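Osora Drawer Wax Bar by Ginell

Home > Furniture care > Waxes and polishes

In stock
Ships from our Ballarat workshop

I'll admit I was slow to come round to the Osora. For years I used the end of a candle on sticky drawers, like my grandmother did, and it works well enough until the weather warms up and the runners go gummy. Then a customer left half a bar of this behind on my bench and I used it on everything in the house over one long January (the sideboard, the kitchen drawers, a sash window that hadn't moved since we bought the place). I ordered a carton the next morning!

It's a hard bar, beeswax and carnauba, with no silicone and no perfume. The colour is a pale honey but it goes on clear. You rub it straight onto the bare timber where the drawer rides, top and bottom edges of the sides, then along the runners inside the carcass. Push the drawer in and out a few times and you'll feel it let go. If it doesn't, you've probably got a worn runner or a swollen side, and no wax is going to fix that. Email me a photo and I'll tell you what I reckon.

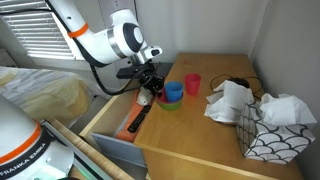

Sayaka Hattori wrote to say that her old dresser had one drawer she'd given up opening in summer, and that a single coat got it running again, though she did have to scrape out years of old soap first. She also asked whether it was safe near clothes. Yes, once it's buffed. Leave it overnight if you're putting silk or wool away, and keep it to the running surfaces. There's no call for it on the drawer bottom.

She's right about the soap, by the way. Soap pulls in moisture, so scrape it off with a blunt chisel or a bit of old bank card and give the timber a light sand before you start.

A few things I get asked a lot:

Can I use it on painted drawers? On the bare edges, sure. On chalk paint it leaves a shiny streak that drives me mad, so mask it off.

Does it work on metal slides? No. Get the Favavari dry spray for those, it's on the same page of the catalogue.

How long does a bar last? I'm on my second in 5 years, and I'm in and out of other people's furniture all day.

Can I get it softer? Sit it on a sunny windowsill for a bit. Please don't microwave it.

Details
Maker: Ginell
Range: Osora
Weight: 276 g
Price: $21 a bar
Free postage on orders over $700 (mostly for the trade people, I know)
Goes well with: Mäkelä cork sanding block, Favavari dry spray

Wrap the leftover in its paper and keep it in the shed, away from the heater.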